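Last updated: December

Progress report on the sorting and storage work, Elbridge workshop
For: Philomena Acheampong, Kuditz Fund

Dear Ms. Acheampong,

This report covers the period since our last letter to you. I write it in the same order as the plan which you approved, so that you can compare the two easily.

1. The storeroom

When we received the grant, the household goods were kept in cardboard boxes along the back wall. Many boxes had become weak at the bottom, and small items were mixed with large ones. We have now emptied all the boxes. Things that were broken beyond repair were taken to the recycling yard in Gremel. The rest was cleaned with a dry cloth and moved into open bins with straight walls. The shelves were moved a little away from the wall, as you recommended after your visit, and the corner where the damp was has been painted again.

The lighting over the long table is also finished. It took more time than planned, for the first lamps were delivered with the wrong fittings and had to go back. Kwaku Antwi arranged the exchange without extra cost to the project.

2. Sorting rules

We tried two ways of sorting. In the first, items were divided by the room of the house where they are used. This was difficult in practice, for a brush can belong to the kitchen, the bathroom or the garage. In the second, items are divided by shape and by how they must be held: long things with handles, flat things, soft things, and small loose things. The second way is slower at the beginning, but our people make fewer mistakes with it, and we have decided to keep it. Kwadwo Asante has written the rules on one page, and this page hangs beside the table.

Mixed bins still exist. We use them for things which have not yet received a place, and they are sorted at the end of the afternoon. I must admit that this is not always done on time.

3. Spending

Of the grant, 2000 dollars was reserved for bins, shelves and lamps. This part is fully spent. The money for labels is mostly unused, and I ask your permission to use it for lids. Amegashie has offered us a fair price for them, and the offer is valid until the end of the winter.

4. Bins in use
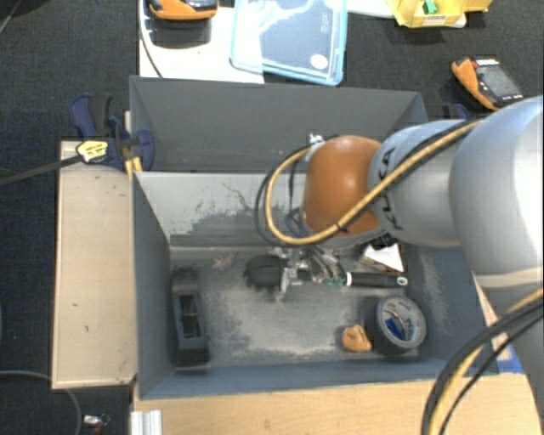 Kwesi Annan
Progress report to the Kuditz Fund, December

The large gray bins have been a good choice for us. Even with long pieces lying on the bottom, one can see from above what is inside, and a black handle does not disappear against the gray as it did in the old dark crates. Small black parts are still a problem when they lie close to bigger objects, and Rostislav Kováčik proposes a shallow tray for them. We will try five trays first.

5. Next steps

- Finish the labels on the lower shelves.
- Order the lids, if you agree with the change in section 3.
- Write a short guide for new helpers, with the one-page rules included.
- Check the painted corner again after the heavy rains.

The next report will include the full list of expenses with the receipts. Please write to me if you need any of these papers earlier.

With respectful greetings,
Kwesi Annan

Contact: Elbridge workshop office | © Elbridge workshop | Back to top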